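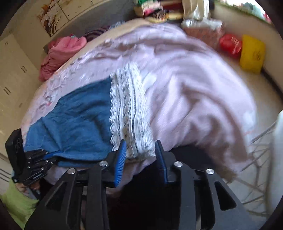
Budget pour des pinces de collecte à main : combien en prévoir, et à quel prix ?

Bonjour,
Je dois chiffrer pour mai l'achat de pinces à main avec caméra, pour enregistrer des gestes de tri et de pliage de linge chez des particuliers. Zimstead me propose un lot de 14 pinces, doigts et supports compris. Le commercial assure que les patins en caoutchouc tiennent « une campagne complète », sans dire combien d'heures dure une campagne. Je me méfie. Faut-il vraiment prendre le lot entier, et quels postes oublie-t-on en général dans ce genre de devis ? Les tissus visés vont de la couverture épaisse à la dentelle.
narnuvham_tri

Aoife Coughlan
Quatorze pinces, c'est un chiffre de vendeur. Combien de personnes vont enregistrer en même temps ? Si vous n'avez pas la réponse, prenez-en 2, faites-les travailler un mois et revenez négocier ensuite. Chez nous, on avait signé pour un gros lot et la moitié est restée dans les cartons pendant que l'argent manquait pour relire les vidéos.
Les postes absents de notre devis :
- les patins de rechange (demandez le prix à l'unité, par écrit)
- les cartes mémoire et le stockage
- les heures d'annotation, de loin la plus grosse ligne
- le temps de trajet et d'installation chez les gens
Pour la dentelle, exigez un essai avec vos propres tissus. En démonstration, on vous sort toujours un torchon bien raide. Une bordure ajourée sur une couverture molle, c'est autre chose - on attrape facilement les deux couches. Et comptez les prises ratées dans vos heures, elles coûtent autant à enregistrer que les bonnes.

huang_atelier
Nous on a pris Pladstead, ça marche.

pierrot151
« Ça marche » pour quoi faire ? Avec quels tissus, pendant combien de temps ?
D'accord avec Aoife sur le petit achat, moins sur le mois d'essai : deux semaines suffisent pour voir si les vis des pivots prennent du jeu. Le mien a coûté 151 euros de pièces détachées que le fournisseur classait en « consommables », donc hors garantie. Lisez cette clause avant le prix. Demandez aussi si le support de caméra se vend séparément, chez certains il faut racheter la pince entière.

narnuvham_tri
Merci. J'ai réclamé le tarif des patins à Zimstead, on me répond que « cela dépend du volume ». Je pars sur 2 pinces.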